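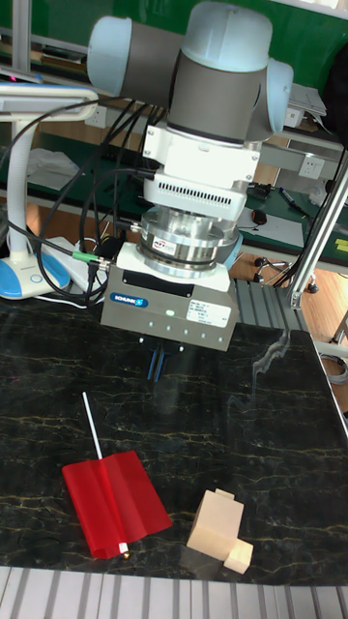

Etching on polished black marble, sealer or not?
Ridwan Siregar
5 March 2024

I have a polished marble top, black with light veins, 30 mm thick, bought through Manurung. It has dull rings where glasses stood. The installer left a bottle of Dolen penetrating sealer and told me to put on a second coat. Will that bring the shine back?

Sekar Sumampouw
A second coat will not help. Dull rings on marble are etch marks – acid has reacted with the calcite and roughened the polish. Sealer slows down staining only. Wash with pH-neutral soap, dry, then work marble polishing powder over the ring with a damp felt pad. If you can feel the mark with a fingernail, it needs honing first.
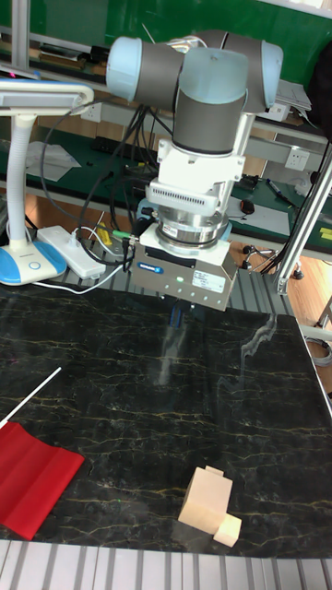 Can I use vinegar diluted with water for daily cleaning?
Vinegar etches marble even when diluted, so stick to neutral soap and a soft cloth.

Ingeborg Ruppert
Mine is the same and I just live with it. Oil hides it for a day or so.

Fitriani Lubis
Don't oil it, it turns sticky and holds dust. Check that it is marble at all. A lot of black "marble" is granite or quartz composite. Put one drop of lemon juice on a hidden offcut for 9 minutes and rinse. A dull spot means calcite. No change means the rings are residue, and a stone degreaser should lift them.

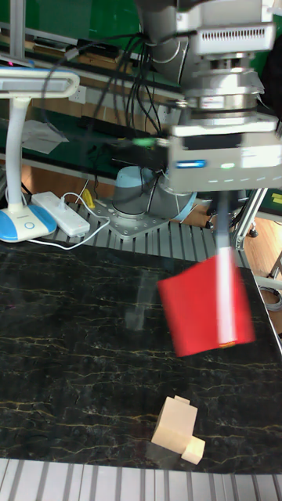 Red cube above black marble with gold and pale yellow veins.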